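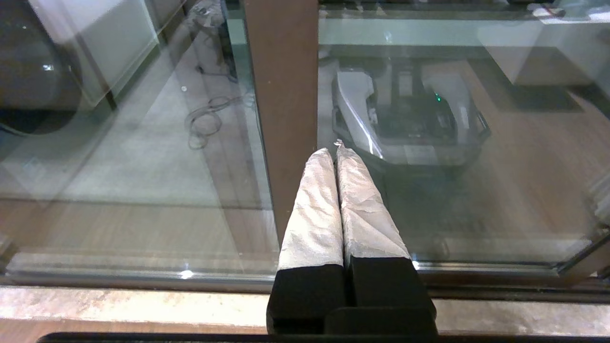 Cleaning Interior Glass Without Streaks

Streaks on glass come from residue left behind when the liquid dries. The usual sources are too much cleaner, a cloth washed with fabric softener, and hard water. Large fixed panels show it more than small panes do.

Materials

Distilled water, 500 ml
White vinegar, 2 tablespoons
Dish soap, 1 drop (greasy glass only)
Two flat-weave microfiber cloths
Squeegee with a clean rubber edge
Dry cotton rag for the edges

Mix in a spray bottle and label it. Do not add ammonia to a bottle that has held any other product.

Procedure

1. Dust the top rail and any posts or beading first. Use a dry brush on bare wood.
2. Spray the cloth, not the glass, within a hand's width of a wooden post. Vinegar solution that runs into the joint dulls oil finishes and can lift old varnish.
3. Wipe from the top down in overlapping passes.
4. Pull the squeegee in vertical strokes, overlapping each by an inch. Wipe the blade after every stroke.
5. Dry the perimeter with the cotton rag. Most leftover streaks are in the last half inch.

Work on one panel at a time. On a warm day, clean early in the morning or after the sun has moved off the glass.

Tape residue and paint specks

Soften tape adhesive with rubbing alcohol on a folded rag for a minute, then roll it off with a thumb. Paint specks need a new razor blade held at a low angle on wet glass, pushed in one direction only. Do not scrape tempered glass unless the manufacturer allows it. Fine debris on the surface can be dragged under the blade and scratch it. Coated or filmed glass should never be scraped.

Cloth care

Wash microfiber separately from cotton, in warm water, with no softener and no dryer sheets. Replace the squeegee rubber when it skips or leaves a line in the same place on every stroke. Some rubbers can be turned over and used on the second edge.

Tips compiled by Emese Simon. Revised in January to correct the vinegar quantity.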